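Exposed ceiling

Reading time: 5 minutes

Last updated: August

An exposed ceiling, also called an open ceiling, is one in which the underside of the floor or roof above is left in view, along with whatever is fixed to it. The term covers old buildings that never had a ceiling lining, newer ones designed without one, and rooms from which a lining has been taken down. It is often said to be cheaper, healthier and more honest than a covered ceiling. The evidence for the first two claims is thin, and the third is a matter of taste.

Terms

Usage is loose. Estate agents use "exposed ceiling" for almost any room where a beam can be seen, including rooms where the beam is a hollow box glued on afterwards. Builders tend to keep the term for ceilings where the structure itself is on show. A ceiling with open panels or slats hung below the structure is sometimes sold as "semi-exposed", a label that mostly helps the people selling the panels. In this article the narrower sense is used.

Background

Most ceilings in ordinary buildings were once exposed for the plain reason that a lining cost money. Barns, mills, workshops and poorer houses had boards and joists overhead and nothing else. Plaster ceilings kept down dust from the room above and reflected more light from candles and lamps, and those who could pay for them generally did so. The suspended ceiling, a grid of light tiles hung on wires, spread through offices and schools in the twentieth century along with ducted air and fluorescent lighting.

The return to open ceilings is usually traced to the reuse of old industrial buildings as flats and studios. Accounts of this period often describe the new tenants as lovers of rough surfaces. It is at least as likely that many of them could not afford to cover anything up. The look was later copied in new shops, cafés and offices, where services that would once have been hidden were laid out neatly so that they could be seen.

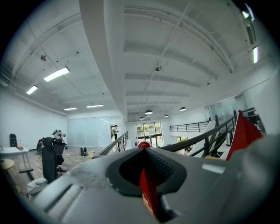 Paint is the most common treatment, and the choice of colour does much of the work. Black or dark grey is favoured in shops and theatres, where it is meant to make the pipework disappear; it does so only if the lights are hung below it and pointed down. White is chosen where daylight matters. With everything in one colour, as on the white ceiling shown, the parallel joists to each side of the broad central beam read as a pattern of ribs, and the thin conduits and pipes draw less notice than they would in bare metal. Whether this counts as exposing a structure or as disguising it is a question the trade literature seldom asks. Bare timber and bare concrete are also left unpainted, though both are commonly sealed to stop them shedding dust.

Cost

The saving is the claim most often repeated and the one least often shown. Leaving out a suspended ceiling removes the price of the grid and tiles. Against this must be set the price of cleaning the surface, painting it, running cables in straight lines, and using fittings that are fit to be looked at from every side. Spraying a ribbed ceiling takes more paint than the floor plan suggests, as every joist has sides as well as an underside.

A refurbishment at the Stania market hall is sometimes quoted in support of open ceilings. Tiles were removed from 1523 square metres of ceiling, and the published summary gives a saving of 5 per cent on the fit-out. The figure leaves out heating and does not say whether the repainting was paid for from the same budget. No later accounts for the building have been published, so the claim cannot be checked.

Heat and air

A higher ceiling gives a larger volume of air to warm. In a room heated by air, warm air gathers near the top, where it is of little use to people sitting down. Some designers answer that a heavy concrete slab, left bare, will soak up heat in the day and release it at night. This is sound in principle and depends on the slab being thick, unlined and cooled by night air. It does not apply to a light timber roof, although brochures for timber roofs have been known to borrow the argument.

Sound

Noise is the most common complaint. Mineral tiles absorb speech, and hard painted surfaces send most of it back. Joists and ducts scatter sound to some degree, which is often put forward as a substitute for absorbing it. Scattering can soften a distinct echo but removes little sound from the room. Many open ceilings are therefore fitted with hanging baffles or sprayed linings within 2 years of completion, at which point the owner has bought part of a ceiling after all.

Health and working life

Makers of lighting and ceiling products often state that people think better under high or open ceilings. The source most often given is a survey issued by Umwood, which sells timber ceiling parts, covering 1249 office workers. Those surveyed were asked whether they liked their ceiling. They were not given any task to perform, and those in newer offices were not separated from those in older ones, so a liking for new buildings could account for the whole result. A leaflet from the lighting firm Mahasneh cites the same survey as proof of better concentration, a thing the survey did not measure.

Upkeep

Dust settles on the upper sides of pipes, ducts and cable trays, where it is hard to reach and easy to forget. Kitchens and cafés have the further trouble of grease. Access for repairs is easier than with plaster, though the gain over removable tiles is small. Later alterations are also on view: a single cable run at a slant will undo a good deal of careful setting out.

Fire

In many buildings the ceiling lining forms part of the protection given to the floor above. Taking it down may mean that beams need a coating or boarding of their own, and that holes around pipes need sealing. The rules vary from place to place, and advice found in decorating guides should not be relied upon.

See also: Beam; Joist; Suspended ceiling; Plasterwork

Contact Clarkuria | Copyright Clarkuria | Back to top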